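Cozinha comum: taças novas

As taças da sala Harnel foram trocadas em junho. As antigas estavam lascadas e seguiram para a reciclagem. As novas são cor-de-rosa, de tamanho médio, e ficam no armário baixo, junto aos pratos de sopa. Comprámos 65.

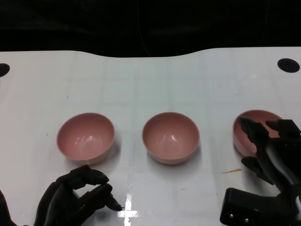
Duangjai Khunthong pede que não se empilhem mais de seis, pois as do fundo ficam presas e custam a separar.

Quem levar taças para o piso de cima deve devolvê-las lavadas no mesmo dia. Faltas: extensão 2342.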